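Platform boxes at the foot of a bed: screws and gaps
Posted in July by warrier_joinery

Two pine boxes side by side, plank tops, set against the foot corner of the bed and running back to a metal clothes rack. Unfinished. Each box is 16 inches high. I want to stand on them to hang and fold clothes. Question is whether to fasten the boxes to each other or leave them separate. 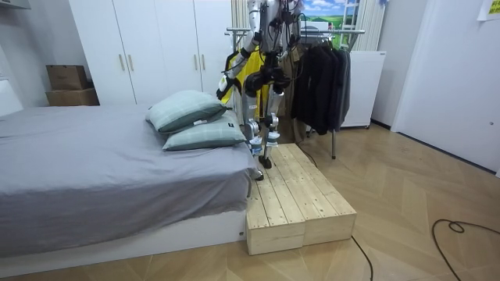

Platform between bed and rack, right box slightly offset.

kivden7
Fasten them. Two bolts through the adjoining sides, washers both ends. Separate boxes creep on a hard floor and you end up with a gap wide enough for a heel.

parkska_pete
Disagree. Bolted together it is one heavy item and you will not move it to vacuum. Rubber pads under each corner do the same job. Mine have stayed put for 20 months.

kivden7
Pads stop sliding. They do not stop one box from rocking against the other if the floor is out of level. Check with a straightedge across both tops first.

londbridge_b
Screw heads are visible on the planks. Are they below the surface? If not, back them out, countersink, and drive them again. Socks will find every one. Fold on the bed, by the way. Bare pine with knots will mark light fabric.

warrier_joinery
Some are flush, some are proud by a hair. I will redo the proud ones. Sealing the knots is on the list, two coats of shellac.

parkska_pete
Shellac is fine under a top coat. Alone it will scuff underfoot. Use a floor varnish over it.

kivden7
Agreed on the varnish. Still bolt the boxes.

warrier_joinery
Straightedge shows a difference of 1/8 inch at the rack end. Shimming that corner, then bolting. Will line up the offset at the same time.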